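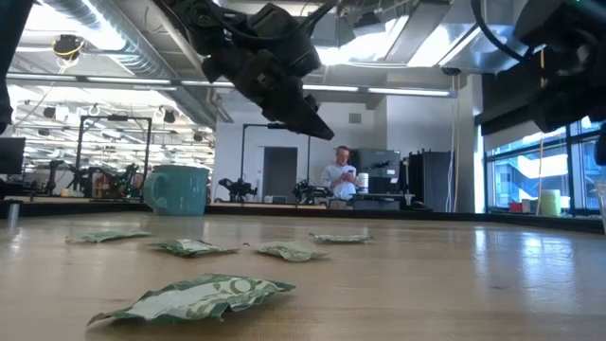

木のテーブルに置かれた緑と白の小袋。

興行収入の内訳を読む
ホラー映画『Gristthorpe』の精算書から

2024年5月30日

映画の興行成績は、ほぼ例外なく一つの数字で報じられる。週末三日間の総額であり、観客が窓口と予約サイトで支払った金額の合計である。この数字から配給会社の入金額を推定することは、契約条件を知らない限りできない。製作者の取り分となるとさらに遠い。

今回、独立系配給会社Sayeghの協力を得て、低予算ホラー『Gristthorpe』の単館分の精算書を閲覧した。上映館は客席350のUllov劇場。一スクリーンで一週21回の上映を組み、初週の有料入場者は2,857人だった。座席稼働率は38.9%になる。入場料は一律12ユーロで、割引の設定はない。

総額から純額へ

初週の総額は34,284ユーロである。分配計算はこの額から始まらない。まず入場税を除く。本契約の税率は5%、内税方式なので、総額を1.05で割った32,651ユーロが純興行収入となる(以下、ユーロ未満は四捨五入)。予約サイトの手数料は入場料と別建てで、純額には入らない。手数料を入場料に含める館では控除の順序が争点になることがあり、契約書の定義条項を確認する必要がある。

売店の売上も純額の外に置かれる。Ullov劇場の番組編成を担当するキンガ・バルタ(Kinga Barta)によれば、配給側が売店売上の分配を求めた例は同館にはない。分配率の交渉では双方ともこの収入を意識しているものの、書面には現れない。

二つの計算式

契約書には初週の計算式が二つ記載されている。第一は控除式で、純額から劇場の固定費として合意した週9,000ユーロを引き、残額の90%を配給側が受け取る。第二は下限式で、固定費を引かずに純額の50%を配給側が受け取る。適用されるのは結果の大きいほうである。

初週は控除式が21,286ユーロ、下限式が16,326ユーロとなり、控除式が適用された。劇場の手元には固定費を含めて11,365ユーロが残る。

9,000ユーロという固定費は実費の証明を要しない。Sayeghの契約担当、クリストーフ・トート(Kristóf Tóth)は、これを「交渉で決まった定数」と呼ぶ。人件費、賃料、電力の実績と一致している必要はなく、実費を上回る設定であれば、差額は劇場の利益として働く。逆に賃料が上がっても契約期間中の改定はない。

二週目の入場者は1,000人に減った。純額は11,429ユーロ、控除式では2,186ユーロ、下限式では5,714ユーロである。ここで適用式が入れ替わる。両式が等しくなる純額は20,250ユーロで、これを下回る週は下限式が効く。入場者数に直すと1,772人が境界になる。

最低保証の位置

三週目以降、下限式の率は40%に下がる。ただし三週目までは週3,000ユーロの最低保証が付く。三週目の入場者は400人、純額は4,571ユーロだった。控除式では固定費に届かず、算定額は零になる。下限式でも1,829ユーロにとどまり、最低保証が適用された。劇場に残ったのは1,571ユーロで、固定費の合意額には遠く及ばない。
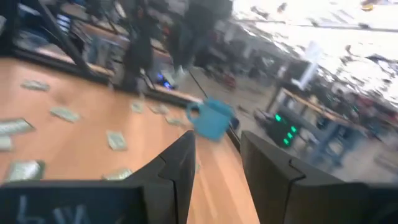

精算の単位を一週とするか、上映期間全体とするかで、同じ入場者数でも分配額は変わる。『Gristthorpe』は週ごとの精算で、ある週の固定費の未回収分を別の週に繰り越せない。三週を通算して控除式を一度だけ当てはめると、純額の合計48,651ユーロから固定費27,000ユーロを引き、その90%で配給側は19,486ユーロとなる。週ごとに計算した実際の合計は30,000ユーロであった。週末の総額として報じられる数字は、木のテーブルに散らばった淡い緑の紙幣のようなもので、一枚一枚の帰属はまだ決まっていない。期間の区切り方と控除の順序が定まって、初めて配分が確定する。

通算方式を求める劇場は少なくない。初週に観客が集中する作品ほど、週別の計算は配給側に有利に働く。ホラーはこの傾向が強く、Sayeghが通算を認めるのは、子供向け作品など減衰の緩やかなものに限られる。

集計と照合

入場者数は集計ソフトGroltanceを通じ、翌朝に配給側へ送られる。送信されるのは券種別の枚数と無料入場の件数で、金額は受信側で再計算する。金額を直接送る旧方式では、端数処理の違いによる不一致が毎週生じていた。現在は枚数が一致すれば金額も一致する。

残る不一致の大半は払い戻しである。上映中断による返金を当日分から引くか、返金処理日の分から引くかが館によって異なる。Sayeghで照合を受け持つペリハン・バシャラン(Perihan Başaran)は、三月の契約更新時に当日基準へ統一する条項を加えた。週をまたぐ返金は適用式の境界に影響しうる。境界付近の週では、数十枚の差で適用式が変わる。

配給会社から先

配給側が受け取った30,000ユーロは、そのまま製作者に渡るわけではない。配給手数料を引き、次に宣伝費と上映素材費を回収し、残額があれば製作者に分配する。Sayeghの手数料率は25%で、この館の分からは7,500ユーロになる。残りの22,500ユーロは宣伝費の回収に充てられた。宣伝費は全館の合算で管理するため、一館の精算書から回収の進み具合は読み取れない。

製作側の会計を見るギョーゼー・ユハース(Győző Juhász)は、手数料を先に引く順序に異論を持つ。宣伝費を先に回収し、残額に手数料率を掛ければ、回収完了までの期間は短くなる。Sayeghの見解では、その場合に配給会社の人件費の原資がなくなる。次回作の契約では、宣伝費に上限を設けたうえで現行の順序を維持する案が検討されている。

三週間で、観客が支払った総額は51,084ユーロだった。税を除いた純額の61.7%が配給側、38.3%が劇場側に帰属した。四週目の上映は組まれていない。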